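Ticket 329: brown stain on the grey metal bin won't shift

Opened by Kirstin Moffat, passed to me (Noémi) just before lunch

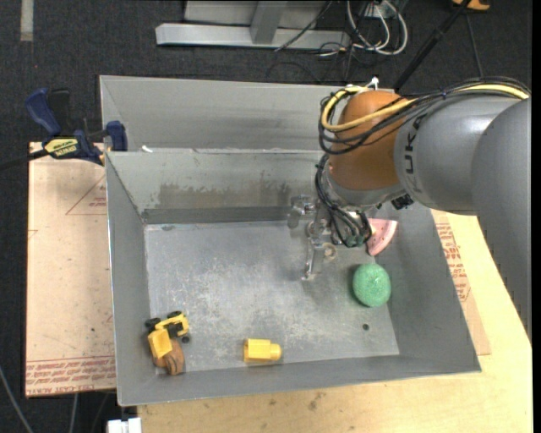
Can I use bleach on a metal bin to get a stain out?

Leave the bleach in the cupboard, it can pit bare metal and you'll end up with a worse mark than you started with. Washing-up liquid and warm water first, then a paste of bicarb if that doesn't do it.

Right, on to Kirstin's bin! The stain is on the back wall, low down where it slopes to the floor, and it's a big wandering patch. She'd had two goes at it with a wet cloth and got nowhere (I'd have given up after one). I asked her to take everything out first, pink wedge and green spongy thing included, and not to scrub the floor any harder, as it's scratched enough in the middle already.

14:10 – Bicarb paste on, left for 24 minutes while I had my tea. Cloth came away tan, so something's moving.

14:50 – Second lot of paste. Paler at the top edge, still stubborn lower down. Gillespie reckons it's limescale with old tea in it and wants to try white vinegar. Fine by me, as long as he rinses it well and dries it after.

Still open. Kirstin, could you pick up more bicarb? We've only got a spoonful left.

Contact: Iratton helpdesk, ext. 529 | Back to top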